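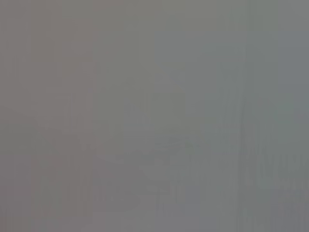

Can a Machine Fold Your Towels Yet? A Talk With Heriberto Taipe

By the time I got to the second floor of the old feed store in Nolville, Heriberto Taipe had already made coffee, apologized for the coffee, and started telling me about socks. He has spent seven years at Trarkance teaching robot arms to do the kind of work most of us do while thinking about something else, and he has a lot to say about socks.

"People ask me when they can have one at home," he says. "My sister asks me every November, when the whole family is coming and she has the beds to make. And every November I tell her, well, it can do the pillowcases, if you're patient and you don't mind how they look."

He is a big, soft-spoken man who laughs before he gets to the end of his own stories, and I lost track of my list of questions pretty early on. What I had wanted to know was simple enough: can these machines do chores or can't they? His answer took most of a Tuesday morning, with a break for pastries from Restrepo, the bakery downstairs.

The bakery comes up a lot, as it happens. Trarkance ran a trial there last winter, with one arm moving trays from a cooling rack to the counter. "Trays are wonderful," Taipe says. "A tray is stiff, it's always the same size, it stays where you put it. We moved 454 trays in that trial and dropped five. I was so proud! And the baker looked at me and said, Heriberto, if I had a kid who dropped five trays, I would have a talk with him."

Cloth is another matter. A towel never lands the same way twice, and a robot that folded one nicely at nine in the morning may make a mess of the next one. Glass is hard, too, and so is anything shiny, and so is a dim cupboard – much of the trouble, he tells me, comes down to seeing. The little camera near the gripper gets very close to things, and up close the world can turn into mush.

"You and I, we reach into the back of a cabinet and we don't even look," he says, reaching behind him for the sugar to show me. "We feel around. We know the mug is there from this morning. The robot has to work all that out, and sometimes it has very little to go on. Gray on gray. I look at the picture it's getting and I couldn't find the mug either."

I asked what he'd trust one with today. Sorting clean, dry bins, he said, and wiping a flat counter, and putting boxes on a shelf if the shelf is well lit. He would not give it his mother's dishes. Shops will get there before houses do, in his opinion, and the hardware store people at Janumside have already asked for 2 arms to restock at night.

"A shop has one way it's supposed to look," he says. "My kitchen, you ask my wife and you ask me, you get two kitchens."

Then he went to rinse our cups, by hand, and asked if I wanted to take the last pastry with me. I did.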